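Toaster and dish rack on the same small table – where does everything go??

Posted in Kitchens & Storage, June 29, 2025

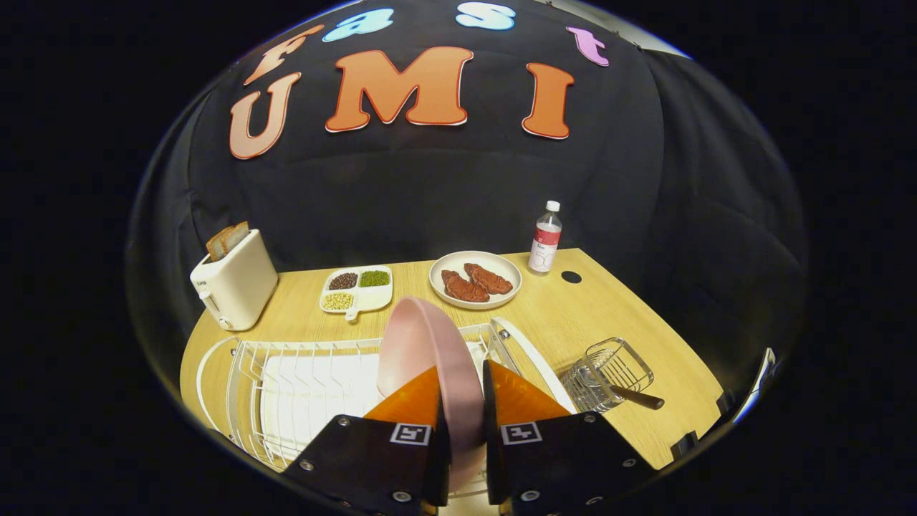 Moved to a one-room place in Suvcombe in February and still haven't sorted this out. I have one light wood table that has to do for washing up, breakfast and getting dinner ready. No proper worktop at all, the sink is on the opposite wall and its got a tiny metal ledge that holds a mug if you're lucky.

What lives on the table: white two-slot toaster, left side. White wire dish rack in front of it, which takes up far too much room. Then a divided tray I use for dried beans (dark red ones, mung, soya) and whatever plate I'm using for the meat that night. Also bottles. There's a hole in the table top as well so nothing small can go near that corner.

Problem is the rack. Wet plates drip, the toaster is right there with its cable, and I don't much like having steak on a plate next to things I've just washed. Tried swapping the sides over, didn't help, then I couldn't reach the plug.

Can't drill – landlord. Budget is 29 quid, could stretch a bit. Gap between the table and the wall is 17 cm if that's any use to anyone. Table is 94 cm wide.

Do I get a smaller rack, get rid of the rack, or put the beans somewhere else? Any ideas welcome, cooking in an hour and already annoyed

garba_lane

Beans first, easiest thing. Get them in jars with lids, out of the way on a shelf or in a cupboard or under the bed for all it matters. Open tray next to a drippy rack is asking for damp beans and damp beans go mouldy. Keep the tray for when you're actually measuring them out for soaking. That's a decent bit of table back for no money if you save your jam jars.

Then the rack. Don't buy a smaller one yet. Wash up, let it drain, dry with a tea towel, put away, and the rack goes on its side down that 17 cm gap. Measure it first obviously. Mine folds flat and lives behind the door. The trick is not leaving it out "just for one cup" – it never goes back once you do that.

Toaster: unplug it and push it to the back when you've finished breakfast. Let it cool and empty the crumb tray now and then. Nothing wet within arm's reach while it's plugged in, please. If the cable has to cross where the rack is, then the rack is in the wrong place, full stop.

And the meat. Do it last. Clear the clean stuff off completely, then get the steak out of the fridge, season it, into the pan, plate straight in the hot soapy water. Wipe the table down after with a clean cloth and something antibacterial, not the same cloth you did the dishes with. If you want a bottle of oil or whatever to hand, stand it on the side away from the plate so you're not grabbing it with meaty fingers. I was doing it in the wrong order for years, just didnt think.

zukia77

Get a trolley. Pornora do a narrow one on wheels, saw it in the Suvcombe shop, no idea on price now. Toaster on top, beans underneath, done.

Wouldn't go 1000 miles near a table with a hole in it personaly but each to their own. Could run the toaster cable down through it? If the plug fits

moth_and_kettle

Agree on jars. Don't agree about putting the rack away every time, life's too short. Get a drip tray under it, one with a lip, or an old roasting tin if it fits. Mine cost next to nothing from the market and the table stopped going swollen along the edge.

Not sure about the trolley if the floor slopes, mine rolled off towards the door until I put the brakes on. Check it has brakes.

Also turn the rack so the short side faces the toaster – less of it to drip that way. Wouldn't put the cable through the hole unless you know nothing spilt on the table is going to run down it.

garba_lane

Oh and the sink ledge – you can get racks that roll out across the sink itself, drips go straight in. No drilling. Measure the sink before you order, I had to send one back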